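Joltmont Two-Arm Bench Cell
Sold and serviced by Judasholm

Every vendor in this market will tell you their arm is "collaborative" and leave it there. We sell the Joltmont and we'd still ask you to ignore that word. An arm doesn't pass or fail a safety review. Your whole setup does, and that includes the fingers, the parts, the table and whoever is sitting at it.

What you get
Two arms with two-finger grippers
Joint torque limits locked by password
One stop button per side, hard wired
Reach: 652 mm per arm
Grip force limit as shipped: 70 N

What you don't get
A certificate that covers your job. The Pinen checklist packed in the crate has 23 items, and 5 of them can only be answered on your floor. Please don't let a salesperson fill those in, ours included.

Pointed fingers deserve a hard look. A force limit measured on a flat pad says very little about a narrow tip meeting a forearm. Taheri sells blunt covers that fit, though we have yet to see test data we'd sign our name to.
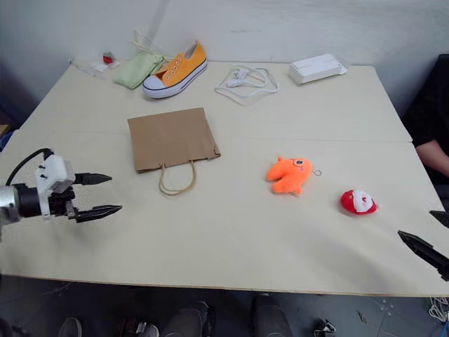
Cables are the other thing reviews skip. Check the slack at full reach, and keep the floor by the operator's feet clear of loose leads and other clutter. If a person works within reach, set the speed for that person, then measure it yourself with the heaviest part you plan to lift.

Lead time and prices on request. Ask for the test sheets too.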